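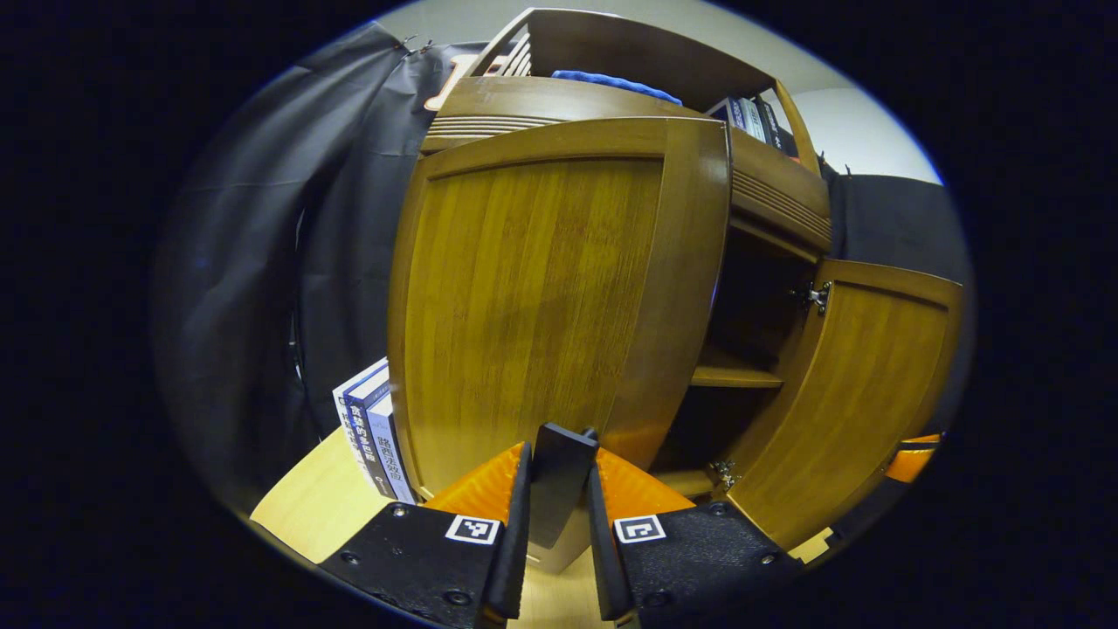
Suchbegriff eingeben ...

Kategorie: Rasentraktoren > Elektrik & Zündung > Anlasser

Ticket 1562 - Hatow 1075, Anlasser klackt nur, Ladekontrolle glimmt
Status: gelöst

Eröffnungsbeitrag, 26.7.18

Guten Abend liebes Vekia-Team,

ich hoffe, ich bin bei euch richtig, beim letzten Mal (da ging es um den Mähwerksriemen) wurde mir so nett geholfen, dass ich es einfach wieder hier versuche. Es geht um unseren Hatow 1075, den wir jetzt schon etliche Jahre haben und der eigentlich immer brav gelaufen ist. Seit kurzem macht er beim Drehen des Zündschlüssels nur noch klack. Manchmal beim dritten oder vierten Versuch dreht er dann doch durch und springt sofort an, als wäre nie etwas gewesen. Wenn er läuft, glimmt die Ladekontrolle ganz schwach mit, bei Licht an etwas stärker.

Was ich schon gemacht habe: Batterie ausgebaut, über Nacht ans Ladegerät gehängt, Pole blank gebürstet und mit Polfett wieder angeschlossen. Danach 12,7 Volt in Ruhe. Am nächsten Morgen war es genau dasselbe. Einen Schaltplan habe ich aus dem Netz, der ist aber so verwaschen, dass ich Rot und Orange nicht auseinanderhalten kann, und den Sitzschalter zeigt er an einer Stelle, wo bei mir gar keiner ist.

Viele Grüße und schon mal herzlichen Dank!

Antwort Vekia Support

Guten Tag und schön, dass Sie wieder bei uns sind! Die Batterie klingt nach Ihrer Beschreibung erst einmal gesund, wobei die Ruhespannung allein wenig verrät. Bitte messen Sie einmal direkt an den Polen, während jemand den Schlüssel auf Start hält. Bleibt die Spannung dort über 11 Volt und es klackt trotzdem nur, dann kommt der Strom nicht bis zum Anlasser durch. Achten Sie bitte darauf, dass der Gang heraus ist, die Feststellbremse angezogen und das Mähwerk ausgekuppelt, und bleiben Sie mit den Ärmeln vom Riemen weg.

Zum Plan: Beim 1075 gibt es 2 Ausführungen des Kabelbaums. Die ältere hat den Sitzschalter in der Masseleitung der Zündung, die neuere führt ihn über das kleine Relais unter dem Armaturenbrett. Welche Sie haben, erkennen Sie am Stecker hinter dem Zündschloss. Fünf Kontakte bedeutet alt, sieben bedeutet neu.

Antwort Kunde

So, ich war gestern nach dem Abendessen noch draußen und habe gemessen. An den Polen 12,3 Volt beim Klacken, also bricht da nichts ein. Am dicken Bolzen vom Magnetschalter, da wo das rote Kabel ankommt, ebenfalls 12,3. Auf der anderen Seite, zum Anlasser hin, mal 4, mal 6 Volt und einmal gar nichts. Der Stecker hinter dem Schloss hat fünf Kontakte, also habe ich wohl den alten Baum. Das Abziehen war übrigens eine ziemliche Fummelei, die Nase zum Entriegeln sitzt unten und man kommt mit normalen Fingern kaum hin - ein kleiner Schraubendreher mit abgewinkelter Spitze hat es dann gerichtet.

Ich habe auch gleich noch das Masseband angeschaut. Das geht bei mir vom Minuspol an eine Schraube am Rahmen, und die Schraube war ordentlich angerostet. Kann das die Ladekontrolle erklären?

Antwort Vekia Support

Das haben Sie ganz wunderbar gemessen, vielen Dank. Wenn vor dem Magnetschalter volle Spannung anliegt und dahinter so schwankende Werte, sind die Kontakte im Schalter verbrannt. Den kann man zerlegen und abschleifen, lange hält das nach unserer Erfahrung aber nicht. Ein neuer kostet nicht die Welt. Sollten Sie in der Nähe von Brultetetti wohnen: Die Firma Juhász hat das Teil meistens im Regal liegen, sonst schicken wir es Ihnen gern zu.

Und ja, die Masse bitte unbedingt gleich mitmachen. Schraube heraus, Auflagefläche bis aufs Metall blank machen, Zahnscheibe drunter, fest anziehen und hinterher etwas Fett darauf. Danach bitte bei laufendem Motor an der Batterie messen, Licht an und Licht aus. Es sollten jeweils 13,8 bis 14,4 Volt sein.

Vor dem Ausbau des Schalters klemmen Sie bitte zuerst den Minuspol ab.

Antwort Kunde

Magnetschalter ist drin, Masse ist blank! Ich bin zu Juhász gefahren, war ein netter kleiner Ausflug, und man hat mir dort auch noch gezeigt, welches dünne Kabel auf welche Fahne gehört. Er startet jetzt beim ersten Dreh, ich habe es bestimmt zehnmal hintereinander probiert, weil ich mich so gefreut habe. Messwerte bei laufendem Motor: 14,1 ohne Licht, 13,9 mit. Die Ladekontrolle ist aus. Im Betriebsstundenzähler stehen inzwischen etwa 1000 Stunden, da darf so ein Schalter wohl mal müde werden.

Eine Frage noch: Im Dezember steht er immer in der kalten Scheune. Batterie lieber ausbauen oder reicht abklemmen?

Antwort Vekia Support

Das freut uns sehr! Ausbauen, vollladen und frostfrei hinstellen, zwischendurch einmal nachladen. Wir setzen das Ticket auf gelöst, bei Bedarf einfach hier wieder antworten.

7 Kommentare - 3 Mal geteilt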